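Skelex: progress report to Brurance, period ending September
Prepared by Pádraig Keogh, Nanmont

Work this period covered grasp transfer from simulation for bowls on soft surfaces. We generated 314 simulated episodes with randomized bedding, lighting and background furniture. Of these, 17 were discarded for unstable contact at reset – the bowl sank into the bedspread mesh.

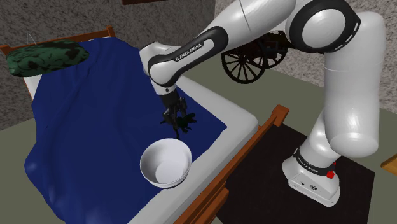 Why use a bed and not a table? A soft, uneven surface tilts the bowl, so a policy that has memorized one rim height fails early and the fault shows up in the logs.

The baseline policy completed 161 of the retained episodes. Most failures came from closing the fingers too high on the rim. A revised approach angle is now in training, and 11 checkpoints have been saved. Evaluation on hardware has not started. The remaining budget line for compute is unchanged from the last report.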